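Operating Rules for Hand-Held Gripper Work: The Third Revision

The third revision of our operating rules took effect in July. Several readers of this blog have asked for the reasoning behind the changes, and I set it out below for those who write similar rules in their own organizations.

The first edition was drafted when Zandmont handled rigid objects only, and it ran to four pages. It dealt with battery storage, emergency stops and the wearing of closed shoes. Cloth, bedding and other soft goods were left to the judgment of the operator. By the time the Ustmont site had logged 3577 sessions, that approach was no longer adequate. An internal review examined 500 of those sessions and found that operators at the two sites did not agree on what a completed grasp was.
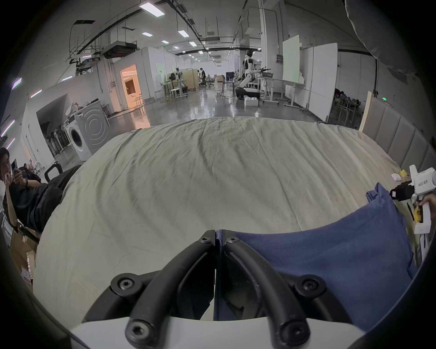
Section 2 of the revision therefore defines a grasp on fabric. A grasp is complete when material is held between both fingers and the operator has paused for one full second. The amount of material is not specified. A corner of blue cloth caught in the gap between the fingers, with the remainder lying slack on the sheet, falls within the definition as long as the pause is observed. Samer Semaan, who reviewed the draft, argued for a minimum depth of hold. The proposal was declined on the ground that depth cannot be judged reliably on creased fabric, and it may be raised again next year.

Section 3 concerns labeling. Every tool shall carry a printed identifier on its upright body, and left and right units shall be marked as such. Handwritten labels are no longer accepted. A worn label must be replaced before the next session begins.

Section 4 requires an inspection of all finger screws at the start of each shift and again after 100 grasps. Loose screws are to be tightened by hand and entered in the Twal log. A unit that loosens twice in one shift is withdrawn.

Section 5 covers records. Sessions stored under the older Pruris naming scheme, 1088 in total, will keep their original names. Renaming them was considered and rejected, as earlier reports cite them directly.

Comments on Section 2 are especially welcome and may be left under this post. Those concerning training hours should wait for the separate notice, which is still in draft.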